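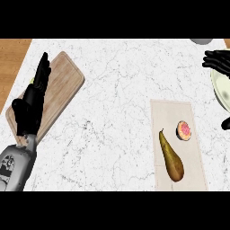 Trindham Community Kitchen: October report to the Brodora Fund

Your grant of £4,000 is nearly spent, mostly on things we said we would spend it on. The soup lunches served 96 people against a target of 100. Yufang Yan blames the leek week.

The boiler inspection has moved again. Sølve Tangen has now spoken to the landlord 2 times and describes him as "warm but distant", much like the radiators.

Still to do: replace the freezer seal, agree a winter menu, and find out who ordered so much nutmeg. We would like to carry the unspent travel money over to next term, if your form has a box for it.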